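Sorting Small Blocks into a Bin: Layout of the Work Table
Student project report, Climura design course

1. Background

Our group was given the topic of small-part sorting at the start of the term. The wider course theme was storage in shared workshops, and other groups looked at shelving, labels and tool boards. We chose the table itself. In the Satley workshop most loose parts end up on a table before they go anywhere else, and we wanted to know how much the surface, the color of the parts and the position of the bin matter to the sorting.

The task is simple. Some blocks are on a table and they have to end up in a bin. We thought this would take a week to plan. It took most of the term, mostly because we kept changing the surface.

2. Materials

The blocks are small cubes in strong colors: red, green and pink. We wanted colors that could be told apart quickly and that did not blend into the table. We also used one orange cylinder so that not every part would have the same shape. For the bin we picked a large pink rectangular one with an open top and sloped inner walls. Parts that hit the slope slide down to the bottom, and this helped when the bin was getting full.

For the table covering we compared three options.

White paper. Easy to get, but it showed glare from the ceiling lights, and the edges curled after a day.

Green cutting mat. Good grip, but the green cubes were hard to see on it.

Brown sheet. This is the one we kept. It is smooth and does not reflect much. It creases a little when it is moved and wrinkles along the lower edge, so it has to be clamped.

The paper was ordered from Bühler and the mat was already in the workshop. Our budget was 400 and we stayed under it.

3. Layout

We started with the bin in the middle of the table and the parts spread in a ring. This looked fair on paper but every part near the back had to be moved over the bin or past it. We then moved the bin to the left and used the center and right side for the parts. The open area became larger, and only a few pieces ended up close to the bin wall.

The parts were not placed in rows. We wanted them spread out and turned at different angles, the way they would be after someone put them down in a hurry. In some layouts there were several pieces on the sheet, and in others we looked at a single cube by itself.

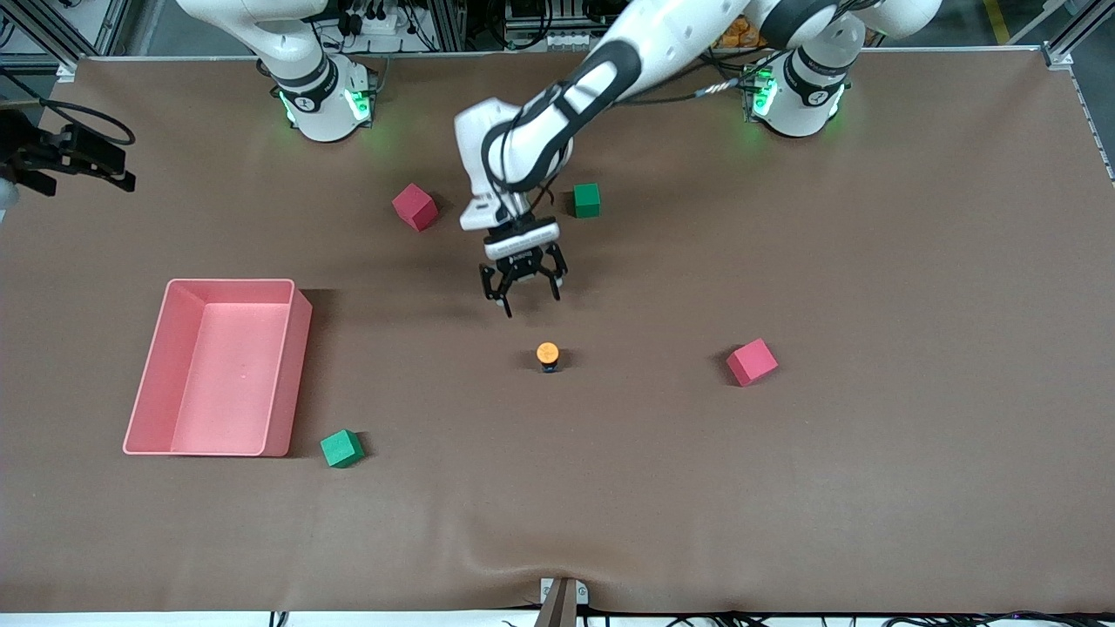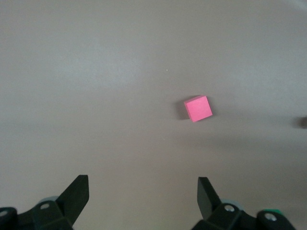
Layout with the bin on the left and parts of three colors on the brown sheet, followed by a close view of one pink cube on the table.

4. Observations

We ran the layouts in sets of 10, in the morning and again after 4 p.m. when the light from the windows was weaker. Over the whole term we logged 1,085 single placements. Of these, 733 were done on the brown sheet and the rest on the paper and the mat.

Color made less difference than we expected once the brown sheet was down. Red, green and pink could all be found at a glance. The orange cylinder was also easy to see, but it tipped over more often than the cubes and sometimes rolled.

Shadows were a bigger problem. The bin wall throws a dark shadow along one side, and a green cube lying in it looks almost black. We tried turning the bin, then a lower bin, and finally left a strip next to the wall free where we could — this was the cheapest fix.

Crumbs and dust also show up on a plain surface. We wiped the sheet before each set after the first two weeks. The Istar wipes left streaks, so we changed to a dry cloth.

5. Problems

The sheet moved. At first it was held with tape, and the tape lifted at the corners. A small metal bracket at the front edge worked better, although the wrinkles there did not go away completely.

We also lost two cubes in November and did not write down which sets they were missing from. Those sets are still in the log but are marked.

6. Next steps

We would like to repeat the layouts with a second bin on the right, so that parts can be sorted by color. A stiffer sheet should also be tested. The log and the cutting plan for the sheet are in the course folder, and the cubes are back in the Satley parts cabinet, second drawer.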